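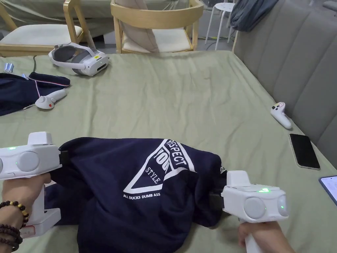 Section 4. First loads on the Fevden dryer

This section covers the first few weeks with the dryer: setting it up, picking a cycle, and deciding how much of what the control panel tells you is worth believing. It replaces the booklet that came in the drum, which was written to sell the machine to people who had already bought it. Keep the booklet for the wiring page and the warranty card.

Before you start, you should have finished Section 3 (leveling, venting and the door swing). If the dryer walks across the floor when it runs, go back to 3.6. No setting in this section will fix a machine that isn't level.

4.1 The empty run

1. Wipe the drum with a damp white cloth. Repeat until the cloth comes away clean.
2. Check that the lint screen is seated all the way down. It will look seated when it isn't. Push until you feel the second click.
3. Select Timed, high heat, and let the machine run empty for 13 minutes.
4. Go outside and put your hand near the vent hood. You want a steady push of warm air and a flap that stands open.
5. Open the door and let the drum cool before you load it.

Note: The booklet says the smell on the first run is "normal and pleasant." It is normal. If you still smell it after the third real load, unplug the dryer and check the back for packing foam.

Caution: If the flap barely lifts, stop. The usual culprit is a crushed hose behind the machine. Don't let the Air Check light talk you out of this. That light stays green with a sock in the duct. We tried it.

4.2 What the cycles do

The dial has nine positions. As far as we can tell there are four real programs behind them, and the rest are the same programs with a different buzzer. Start with these.

Cotton. Long, hot, and reliable. It stops on the moisture sensor. Good for towels, T-shirts and sheets dried by themselves.

Mixed. Medium heat, also on the sensor. It runs until the wettest item touching the sensor bars feels dry to the machine, and the waistband of a pair of jeans may have other ideas. Expect to put one or two things back.

Quick 29. The 29 is minutes, and the panel counts them down with great confidence. What the panel doesn't say is that the last four are cool-down, with no heat at all. It will dry two shirts. It won't dry a normal load, whatever the sticker on the door shows.

Timed. No sensor. You choose, it runs, it stops. For bulky items this is the one we trust.

Note: Fresh Care, Fresh Care Plus and Silk Touch all use low heat with a slower drum. We ran the same kind of load through each of the three and couldn't sort the results afterward. Use whichever one your hand lands on.

4.3 Sorting a load

Sorting by color matters for washing. For drying, sort by thickness.

1. Pull out anything with a "do not tumble dry" label and hang it. We are skeptical of plenty of care labels, but this one is cheap to obey.
2. Put thin knits and T-shirts in one pile, and sweatshirts, jeans and towels in another.
3. Close zippers and hook-and-loop tabs. Turn printed shirts inside out.
4. Take each item by two edges and give it a firm shake before it goes in. A knotted sleeve stays wet at the elbow no matter how long you run it.
5. Fill the drum loosely. You should be able to reach the back wall with your arm without digging.

Note: Dark cotton shows lint more than anything else you own. Dry it apart from towels, at least until the towels have been through several washes. "Lint-free" on a towel package should be read as a hope.

4.4 Setting the dryness level

The Dryness button has five lights. Out of the box it is set to the middle one, which leaves thick seams damp.

1. Press Dryness until the fourth light comes on.
2. Run a full Cotton load.
3. When the buzzer goes, feel a waistband and the corner of a towel right away, while you are still standing there.
4. Both damp: move up to the fifth light. Both bone dry and stiff: move back to the third.
5. Hold the button for five seconds to save the setting. The panel chirps once.

Write the setting in pencil inside the front cover of this guide. The dryer forgets it after a power outage and gives you no hint that it has.

Caution: Don't chase perfection here. An extra hot cycle to finish one pocket ages the whole load. Take the dry things out and run the damp ones on Timed for ten minutes.

4.5 Sheets and other bedding

The Bedding cycle is advertised as "tangle free." It reverses the drum every few minutes, and that helps a little. A fitted sheet will still swallow the pillowcases if you give it time.

1. Load one sheet set at a time, with nothing else.
2. Choose Mixed or Bedding, fourth light.
3. Halfway through, stop the machine and pull everything out.
4. Shake the fitted sheet open, turn its pockets out, and reload it last.
5. Restart. The display may jump to a longer time than it showed before. Ignore it and let the sensor finish.

Put sheets on the bed or fold them within a few minutes of the buzzer. Wrinkle Watch, which tumbles the load every so often after the end of the cycle, does work, but only for as long as you would have ignored a small load anyway. Past the hour mark the creases are in.

4.6 Dryer sheets, balls and powders

Your starter pack probably had a box of Trustov softening sheets in it. You don't need them. They leave a film on the lint screen and, worse, on the two metal sensor bars just inside the door, after which the machine starts calling wet clothes dry.

If you like the scent and intend to keep using them:

1. Use half a sheet.
2. Wash the lint screen with dish soap and a soft brush once a month. Water should run through the mesh. If it pools, keep scrubbing.
3. Wipe the sensor bars with a cloth and a little white vinegar. Let them air dry.

Wool balls are harmless. The claim on most packages is a shorter drying time. Ours made a lot of noise and we saw no difference on the clock. Anyone who sleeps near the laundry room will have an opinion.

4.7 The load counter

Press Timed and Dryness together and the panel shows the total number of cycles since the machine was built. A new dryer should read under five. If yours reads higher, call the dealer before you register the warranty.

The booklet calls for a belt inspection at 4,000 cycles. Our shop unit in Mosier started squealing at 2,980, and the belt was already frayed along one side. Go by your ears. A rhythmic thump when the dryer first starts is usually just a drum roller with a flat spot, and it fades as the roller warms up. A squeal that goes on past the first few minutes is worth opening the cabinet for (Section 9).

Caution: Unplug the machine before you take off any panel. The Off button turns off the lights and very little else.

4.8 If something seems wrong

Clothes hot but still damp: blocked vent. See 4.1, step 4.

Cycle ends early: dirty sensor bars, or a load too small to touch them. Add a dry towel or switch to Timed.

Display shows F2: the door switch. Open and close the door firmly. If the code comes back three times, order the switch from Nyitrai Parts. The online help suggests a full reset first, and all that did for us was erase the dryness setting.

Display shows CL: child lock. Hold Dryness and Start until it clears. It turns itself on more often than it should.

Revised in May by Sándor Balogh. Section 5 covers the steam attachment, for those who bought it.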